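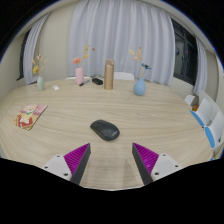 Wireless mouse, black, on the table.

Fiifi Issahaku
Feb 20, 2021

Thread on polling rate, debounce and why two mice with the same sensor can feel different. Mostly notes from December, cleaned up.

1/ Polling rate is how often the computer asks the mouse for a report. At 125 Hz that is every 8 ms. At 1000 Hz it is every 1 ms. The average wait for a movement to be picked up is half the interval, so 4 ms against 0.5 ms.

2/ That is the whole gain from polling. If your monitor runs at 60 Hz, a new picture comes every 16.7 ms. Going from 125 to 1000 saves 3.5 ms on average before the display has done anything.

3/ Debounce is a separate matter. A mechanical switch does not close cleanly. The contacts bounce for a short time and the firmware has to decide when a click is a click.

4/ There are two common ways to do it. Wait until the signal is stable, then report. Or report on the first edge, then ignore everything for a fixed window. The first adds delay to every press. The second adds none on the press but can be fooled by electrical noise.

5/ The Colteck I use at work waits. The Hasetti I use at home reports on the first edge. I measured both with a wire on the switch and a logic analyzer, 300 presses each.

6/ Colteck: 11 ms median from first contact to USB report. Spread was small. Hasetti was faster on the median but had four presses well outside the rest. I have not found the cause of those four and left them in.

7/ Both were tested through their own receivers on a short extension cable. Receiver behind a metal PC case is a different test. I did run it once and the results were worse and not repeatable, so no numbers from me.

8/ Double clicking on old switches: the contact surface wears and bounce gets longer. Once it is longer than the firmware window, one press is read as two. A longer window hides this for a while. The switch is still worn.

9/ Dušan Štefanec asked whether the log can show it before you notice it. Yes. Record the gap between each release and the next press. A healthy switch has almost nothing under 50 ms in normal use.

10/ My log for the old Furia has 2,837 clicks in it. 556 of them follow the previous release by less than 30 ms. I do not click that fast. Switch replaced, and the short gaps went away.

11/ Replacing it takes a soldering iron and some patience - the feet have to come off to reach the screws, and they rarely go back on flat. Order new feet with the switches.

12/ DPI does not change any of the above. It sets counts per inch of travel. Very low DPI can delay the first report of a slow movement, as the mouse has to travel further before there is a count to send.

13/ Abdelkrim Amrani points out that I left out sleep. Correct. A wireless mouse that has gone to sleep needs extra time on the first movement. I discarded the first press of every run for that reason. Should have said so in 5.

14/ Raw logs as CSV to anyone who asks. Columns are press time, release time, report time, all in microseconds. Next up is the same test on the scroll wheel encoder, when the spare Adjei arrives.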